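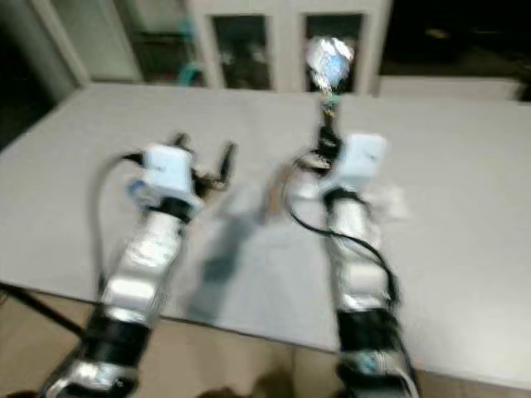
Kerkwood Workroom Opens Its Big White Table to Neighbors for a Season of Sorting, Clearing and Starting Over

KERKWOOD - The Kerkwood Workroom is pleased to announce that its doors will open to the whole neighborhood this September, with a program built on one very ordinary job that most of us put off for as long as we possibly can: clearing the table.

The program is called Clear Table, and it grew out of a simple habit at the Workroom, where people have been sharing the same large white tabletop for cooking demonstrations, gift wrapping, mending, school projects and the occasional very long lunch. At the end of each session the table has to be handed over bare to whoever comes next, and over time the regulars became rather good at it. Neighbors began asking whether they could come along just for that part, and the answer, happily, is now yes.

"We had people who stayed after the craft hour only to help with the tidying, and they told us it was the most relaxing half hour of their week," said Nasrin Ebrahimi, program director of the Kerkwood Workroom. "I didn't quite believe it until I noticed that I was doing the same thing myself. You pick up the wrappers, you put the scissors back where they live, you wipe the top down, and then you stand there and look at it for a minute with a cup of tea in your hand. It's a lovely feeling, and it seemed a pity to keep it to ourselves."

Each Clear Table session runs for 82 minutes, a length that came out of a good deal of trial and a fair amount of arguing, and that leaves enough time to do the work without rushing and still sit down together at the end. Guests are invited to bring one bag or box from home filled with whatever has been piling up on their own kitchen table, desk or sideboard. Old mail, foil and gift wrap, ribbon, takeout menus, loose batteries, half-finished puzzles, keys that fit no known door - all of it is welcome, and nothing needs to be explained or excused.

Everything gets tipped out on the table and sorted into 3 groups: what goes home again, what goes to somebody else, and what goes out. Foil and wrapping are handled first, as they take up so much room and are so satisfying to get rid of. Clean foil is pressed together into a ball for recycling where local rules allow, and paper wrap in decent shape is smoothed flat and saved in the Workroom's wrapping drawer, where anyone with a birthday coming up may help themselves.

The sorting trays used in the program come from Clustirow, a small maker of shallow stacking trays that has supplied the Workroom with a full set for the season. The trays nest inside one another when they are not needed, so the table can be cleared completely between groups, and guests who take a liking to them may borrow up to four at a time to use at home. Cleaning cloths and a mild table soap have been provided by Vavis, whose owners live a short walk away and have been coming to the Workroom's soup evenings for years.

"My mother had a rule that you never go to bed with things on the table, and I have broken that rule most nights of my adult life," said Jamshid Zamani, who will lead the evening sessions. "So I'm not going to stand up in front of anyone and pretend to be an expert. What I can offer is company, and good trays, and a table big enough that your pile looks smaller on it than it did at home. That last part helps more than you might think."

Mr. Zamani has also put together a short printed guide, free to everyone who attends, covering the questions that come up again and again: how to store wrapping paper so that it doesn't crease, what to do with small candy and snack wrappers before they find their way between the sofa cushions, how to decide about greeting cards, and how to wipe down a white surface without leaving streaks (a damp cloth first, then a dry one, and go easy on the soap). There is a page at the back for guests to write down their own tricks, and the best of these will be added when the guide is reprinted in the new year.

The program has been made possible by a gift from the Jafarzadeh Family Fund, which has pledged $1,547 toward materials, printing and refreshments. Of that amount, $1,268 has been set aside for the sessions themselves, so that they can be offered at no charge, and the rest will go toward new lighting over the far end of the table and a better set of hooks for coats and bags.

Families are very welcome, and there will be a morning session designed with younger children in mind. They will have their own end of the table and their own jobs, among them matching lids to jars, rolling ribbon and hunting out every last scrap of shiny paper for the foil ball, which will be kept on display and is expected to grow to an alarming size by winter. Parents are asked to stay in the room, and are promised a chair.

"I want people to know that it doesn't matter what state things are in when they walk through the door," Ms. Ebrahimi added. "We have all got that one corner. Bring the corner with you, and we'll put the kettle on."

Morning sessions begin at 10 a.m. and evening sessions at 6:30 p.m. Places can be reserved in person at the Workroom's front desk or by leaving a message on the main telephone line, and those who would like to come with a friend are encouraged to say so when booking, so that they can be seated side by side. The room is on the ground floor with step-free access from the street. Tea, coffee and something baked will be served after every session, once the table is clear.

About the Kerkwood Workroom

The Kerkwood Workroom is a shared neighborhood space for making, mending, cooking and getting things in order. It is open all year to residents of Kerkwood and their guests, and offers a changing calendar of free and low-cost sessions for all ages.

Press contact: Nasrin Ebrahimi, Program Director, Kerkwood Workroom. Interviews and visits to a session can be arranged on request.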